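Felemik 고객지원 > 의류건조기 > 처리 이력
문의 제목: 표준 코스가 덜 마른 상태에서 종료됨 (Goltach 히트펌프 건조기)
접수일: 2월 23일
접수자: Zyanya Arellano
담당: Shalini Kanaujia
상태: 해결됨, 잠금

접수 내용
표준 코스로 돌리면 잔여 시간이 갑자기 줄면서 종료됩니다. 꺼내 보면 니트와 두꺼운 면류에 습기가 남아 있습니다. 얇은 셔츠만 넣으면 정상입니다. 시간 지정 코스는 설정한 대로 끝까지 돌아갑니다. 오류 코드는 표시되지 않습니다. 필터는 매번 청소하고 있습니다.
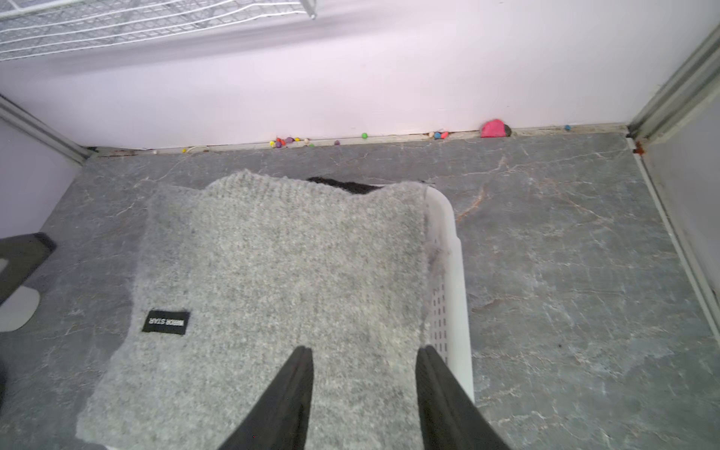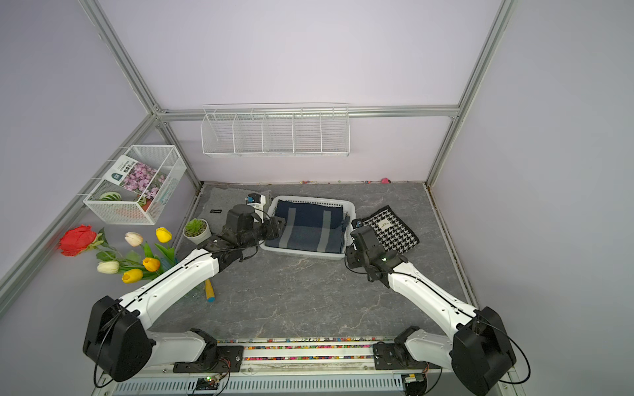
설치한 뒤로 위치를 옮긴 적은 없고 배수는 물통이 아니라 배수 호스로 연결했습니다. 증상은 지난 9월에 처음 나타났습니다. 그때는 한 달에 한두 번이라 세탁물이 많아서 그런 줄 알았는데 지금은 표준 코스를 쓸 때마다 재현됩니다. 임시로 표준 코스가 끝난 뒤 시간 지정 50분을 추가해서 쓰고 있습니다.

서비스 메뉴에서 읽은 값
누적 운전 사이클: 2,519
누적 운전 시간: 3,290
마지막 오류: 없음
필터 알림: 해제됨
주 제어부 펌웨어: 최신으로 표시됨

1차 회신 (Shalini Kanaujia)
시간 지정 코스에서 건조가 완료된다면 압축기와 송풍 계통이 완전히 멈춘 상태는 아닙니다. 표준 코스는 드럼 내부의 습도 감지봉으로 종료 시점을 정하고, 시간 지정 코스는 감지값을 무시합니다. 두 코스의 결과가 다르므로 감지 계통부터 확인합니다.

아래 항목을 확인해 주십시오.
가. 건조도 설정이 '약'으로 저장되어 있는지. 표준 코스는 전원을 꺼도 마지막 설정을 유지합니다.
나. 섬유유연 시트를 사용하는지, 사용한다면 빈도.
다. 습도 감지봉 표면 상태. 문을 열면 필터 투입구 아래쪽에 금속 막대 두 개가 나란히 보입니다.
라. 증상이 나온 회차의 세탁물 구성과 세탁기 탈수 단계.
마. 수평. 드럼이 앞으로 기울면 적은 양의 세탁물이 감지봉에서 멀어집니다.

접수자 회신
가. '표준'으로 되어 있습니다. '강'으로 바꿔도 조금 늦게 끝날 뿐 결과는 비슷합니다.
나. 시트를 매번 한 장씩 씁니다. 제품은 Lacerda입니다.
다. 막대 두 개 확인했습니다. 맨눈으로는 깨끗합니다. 손톱으로 긁으면 약간 미끄러운 느낌이 있습니다.
라. 니트, 수건, 면바지를 섞어 넣었습니다. 탈수는 니트 때문에 '약'으로 했습니다.
마. 수평계를 올려 보니 기포가 앞뒤 방향으로는 가운데에 있고, 좌우는 오른쪽 다리가 살짝 낮습니다.

2차 회신 (Shalini Kanaujia)
다 항목의 미끄러운 느낌은 유연 성분의 피막으로 판단합니다. 피막은 투명해서 맨눈으로는 구분되지 않습니다. 감지 방식은 저항식입니다. 젖은 섬유가 두 막대에 동시에 닿으면 전류가 흐르고, 접촉 횟수와 저항값을 일정 구간 동안 합산해 수분량을 추정합니다. 막대에 절연성 피막이 있으면 젖은 섬유가 닿아도 마른 것으로 읽습니다. 코스가 조기 종료되고 오류 코드는 남지 않습니다. 단선이나 단락이 아니므로 제어부에서는 정상 범위의 값으로 처리합니다.

세탁물 구성도 영향이 있습니다. 니트는 표면이 먼저 마르고 안쪽에 수분이 남습니다. 수건과 섞으면 부피가 작은 쪽이 큰 쪽에 감겨 감지봉에 닿지 않는 경우가 있습니다. 다만 이 조건만으로 매회 재현되지는 않으므로 감지봉을 먼저 처리합니다.

감지봉 세척 절차
1. 전원 플러그를 뽑고 드럼이 식을 때까지 둡니다.
2. 필터를 빼고 투입구 주변의 보풀을 먼저 제거합니다. 순서를 바꾸면 닦은 면에 보풀이 다시 붙습니다.
3. 부드러운 천에 소독용 알코올을 묻혀 막대 두 개를 길이 방향으로 닦습니다. 드럼 안에 직접 뿌리지 마십시오.
4. 막대 사이의 플라스틱 면도 닦습니다. 이곳에 전도성 오염이 있으면 반대로 종료가 늦어집니다.
5. 마른 천으로 한 번 더 닦고 문을 열어 둔 채 완전히 말립니다.
6. 플러그를 꽂고 빈 드럼으로 감지 시험을 실행합니다.

수세미, 사포, 연마제는 쓰지 마십시오. 표면에 흠이 생기면 피막이 더 빨리 쌓입니다. 식초를 쓰라는 안내가 다른 게시글에 있는데, 그 방법은 물때용이며 유연 성분에는 효과가 떨어집니다.

감지 시험 진입: 전원이 켜진 상태에서 코스를 시간 지정에 두고 건조도와 예약 버튼을 동시에 길게 누릅니다. 표시창에 숫자가 나오면 진입된 것입니다. 물에 적신 천을 두 막대에 걸쳐 대면 값이 올라가고, 떼면 0으로 돌아와야 합니다.

접수자 회신
세척 전에 시험 모드를 먼저 돌려 봤습니다. 젖은 천을 대도 표시값이 5에서 더 올라가지 않았습니다. 천을 세게 누르면 잠깐 튀었다가 다시 떨어집니다. 이후 절차대로 닦았고 천에 누런 자국이 묻어 나왔습니다. 두 번 닦은 뒤에는 젖은 천을 대자마자 값이 크게 올라가고, 떼면 0이 됩니다.

표준 코스를 다시 돌렸습니다. 조기 종료는 없어졌습니다. 수건과 면바지는 잘 말랐습니다. 니트는 여전히 소매 안쪽과 밑단에 습기가 남습니다. 전보다는 낫습니다.

3차 회신 (Shalini Kanaujia)
시험값으로 감지봉 오염이 확인되었습니다. 감지 계통은 정상으로 봅니다. 남은 증상은 분리해서 확인합니다.

먼저 니트의 취급 표시를 확인해 주십시오. 사각형 안에 원이 있고 그 위에 X가 겹친 기호면 기계 건조 대상이 아닙니다. 이 경우 표준 코스로 다 말리는 것을 목표로 삼으면 안 됩니다. 기계 건조가 허용된 제품이라도 두께가 다른 세탁물과 분리하고 저온 코스를 사용하십시오.

다음은 풍량입니다. 필터를 매번 청소해도 필터 망에 유연 성분이 배면 통기가 나빠집니다. 확인 방법은 물입니다. 보풀을 떼어 낸 필터 망에 수돗물을 약하게 부었을 때 물이 바로 빠지지 않고 고이면 막힌 상태입니다. 미지근한 물과 중성세제로 씻고 완전히 말린 뒤 끼우십시오. 젖은 필터를 끼우면 첫 회차 건조 시간이 길어지고 열교환기 앞면에 보풀이 달라붙습니다.

열교환기 앞면도 확인 대상입니다. 하단 덮개를 열고 손전등으로 비춰 핀 사이에 보풀이 끼었는지 보십시오. 핀은 쉽게 휘므로 솔을 세로 방향으로만 움직입니다. 이 모델은 자동 세척 기능이 있으나 세척수가 닿는 범위가 앞면 위쪽에 치우쳐 있습니다.

접수자 회신
필터 망에 물이 고였습니다. 안쪽 망이 바깥쪽보다 심했습니다. 중성세제로 씻고 하룻밤 말린 뒤에는 물이 그대로 통과합니다. 열교환기는 아래쪽 모서리에 얇게 보풀이 있어서 솔로 제거했습니다. 휘어진 핀은 없습니다.

니트는 표시를 확인해 보니 기계 건조 금지라서 뺐습니다. 이제 바구니에서 따로 골라내 눕혀서 말립니다. 수건만 넣고 돌린 결과 표준 코스로 완전히 말랐고 추가 시간은 필요 없었습니다. 면바지는 허리 부분만 조금 눅눅한데 이 정도는 괜찮습니다.

추가 질문이 있습니다. Ziltton 건조볼을 시트 대신 써도 감지에 문제가 없는지, 그리고 오른쪽 다리가 낮은 것은 그대로 둬도 되는지 궁금합니다.

4차 회신 (Shalini Kanaujia)
건조볼은 당사에서 시험한 액세서리가 아니므로 건조 시간이 줄어드는지는 답변드릴 수 없습니다. 감지봉에 피막을 만드는 성분이 없는 제품이면 감지 계통에는 지장이 없습니다. 향 오일을 떨어뜨려 쓰는 방식은 피하십시오. 시트와 같은 문제가 생기고, 기름이 밴 섬유를 가열하는 것은 화재 위험이 있습니다. 단단한 볼은 적은 양의 세탁물에서 소음이 커질 수 있는데 고장은 아닙니다.

수평은 맞추는 편이 좋습니다. 좌우 기울기는 감지에 미치는 영향이 작지만 배수 쪽에 영향이 있습니다. 이 모델의 응축수 받이는 펌프가 왼쪽 뒤에 있습니다. 오른쪽이 낮으면 물이 펌프 반대쪽에 고이고, 운전이 끝난 뒤 남은 물이 증발해 드럼 안이 눅눅해집니다. 오른쪽 앞다리의 잠금 너트를 풀고 다리를 내려 기포를 맞춘 뒤 너트를 다시 조이십시오. 세탁기 위에 올려 설치한 경우에는 건조기 다리가 아니라 세탁기 다리에서 조정해야 하며, 혼자 작업하지 마십시오.

허리 부분이 눅눅한 것은 원단이 겹치는 부위라 정상 범위입니다. 뒤집어서 넣고 지퍼를 잠그면 개선됩니다.

접수자 회신
바닥 설치입니다. 다리를 조정했고 기포가 가운데로 왔습니다. 운전 후 드럼 안쪽에 맺히던 물기도 줄었습니다. 시트 사용은 중단했습니다. 그 뒤로 표준 코스 조기 종료는 한 번도 없었습니다. 종료 처리해 주셔도 됩니다.

처리 요약
증상: 감지 건조 코스 조기 종료, 오류 코드 없음
원인 1: 습도 감지봉의 유연 성분 피막
원인 2: 필터 망 통기 저하
원인 3: 기계 건조 금지 의류를 표준 코스로 건조
부수 사항: 본체 우측 기울어짐, 조정 완료
교체 부품: 없음
방문 점검: 없음

내부 메모
서비스 메뉴의 필터 알림은 차압이 아니라 사이클 수로 동작하므로 '해제됨'을 통기 정상의 근거로 쓰지 말 것. 같은 증상의 문의는 감지 시험값을 세척 전과 후로 나눠 받을 것. 세척 후에만 시험하면 오염인지 배선 접촉 불량인지 구분할 수 없음. 세척 후에도 값이 오르지 않으면 감지봉 뒤쪽 커넥터 점검으로 넘기고 방문 접수로 전환.

사용 설명서의 감지봉 관리 항목에는 '부드러운 천으로 닦으십시오'만 있고 알코올 언급이 없음. 문서 담당에 수정 요청 전달함. 회신 대기.

관련 문서
감지 건조와 시간 건조의 종료 조건 차이
필터 망 물 세척 방법
열교환기 앞면 보풀 제거
다리 높이 조정과 잠금 너트
배수 호스 연결 시 잔수 확인

이 문의는 잠겨 있어 댓글을 추가할 수 없습니다. 같은 증상이 다시 나타나면 새 문의를 등록하고 감지 시험값을 함께 적어 주십시오.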